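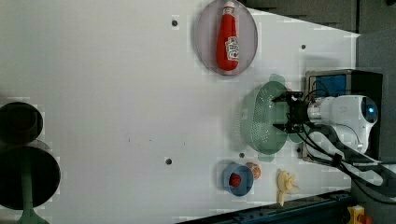
Unit 4. Sorting kitchen objects by function
Course notes, N. Urrego

4.1 Terms
A vessel holds its contents on all sides (bowl). A support holds them from beneath (plate). A strainer passes liquid and retains solids (colander). A dispenser releases contents through a cap or spout (ketchup bottle).

4.2 Rules
Class depends on function. Color and size are ignored. A bowl 60 mm across and a bowl 200 mm across are both vessels.
An object resting on or in another is recorded separately, with the relation noted: bottle ON plate.
Toy food is entered under "play," never under "food." Balls also go under "play."

4.3 Open case
Does a colander with handles belong with the carrying items? Hegyi's scheme says yes. The Peltance scheme, used in this course, says no.

Reading for 4.4: Hegyi, section 33.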